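Nindine hall kitchen gets new table, loses argument over where the sauce goes

Jul 11, 2018

The kitchen at the Nindine community hall reopened this week with a new floor, a tap that turns off, and a white table that has already caused more correspondence than the drainage upgrade.

The old table, a brown thing with one short leg, had served the hall's suppers, wakes and trivia nights for as long as anyone on the roster could remember. It was retired in March after a tray of lamingtons slid gracefully off the low end and into the mop bucket. The hall association set aside $600 for a replacement and spent $412 of it, which left enough for paint and a modest amount of self-congratulation.

The rest of the kitchen came together more slowly. Fuchs, the hardware shop on the main street, supplied the shelving at cost and then supplied it again when the first lot turned out to be for a garage. The Standik range, bought second-hand from a school canteen, went in without trouble apart from a clock that will show any time except the correct one. Cooks have been advised to bring a watch.

There was also the matter of the cupboards. Clearing them took a full afternoon and turned up 30 teaspoons, no two of them related, along with a fondue set still in its wrapping and a jar labelled "good string". The string has been kept. The fondue set will be raffled, and the winner will be expected to take it home.

With the cupboards bare, the supper roster took the chance to sort out how the servery table is laid for the monthly lunch, a subject on which Nindine has held two firm positions for years. One side wants everything lined up along the back, plates first, in the manner of an army mess. The other wants each thing put down where a hungry person might look for it, with room between the dishes so sleeves don't end up in the beetroot.

A trial of the second arrangement was held before the reopening, and the results were put up on the noticeboard beside the fire drill instructions.

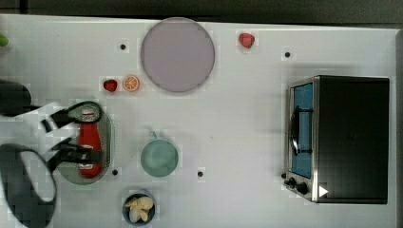
Sauce was always going to be the sticking point. At the old table the bottle lived on a folded tea towel, which by dessert had become a sort of crime scene, and the new thinking is that it should have a dish of its own. The grey oval plate has been given the job, with the red ketchup bottle upright on it and the big lavender plate left free for whatever the lunch turns out to be. Supporters say drips now land on something that can be washed. Opponents say a plate under a bottle is the kind of carry-on you get in Sotadberg, where the hall has cloth napkins.

The fruit has attracted its own letter. Its author, who signed off as "A Ratepayer", asked whether two strawberries and an orange slice amounted to a fruit course or a garnish, and if the latter, whether the lunch price would be coming down to match. The roster's reply was that it had been a trial and that people were welcome to bring a punnet.

Opinion on the colours is split along similar lines. The hall's previous crockery was white with a green stripe and a chip, and several regulars had grown fond of the chip. The new pieces were gathered from op shops over the autumn, and the roster has defended the pale green bowl in particular as cheerful. It is expected to hold peas, though coleslaw has been mentioned.

The white tabletop has its doubters too. One correspondent predicted it would be pink by the first curry night, and a sponge has been hung on a hook at the end of the servery with a note saying what it is for. A second note, in different handwriting, says whose turn it is.

Lunch bookings are open, with nine places left for the first sitting. Lunch is served at noon by a clock other than the one on the range. Anyone missing a casserole dish from before the renovations should look in the box by the piano, which also holds a number of lids. The lids do not fit the casserole dishes.

The old table is free to whoever can carry it. It is on the back verandah, and the short leg comes with it.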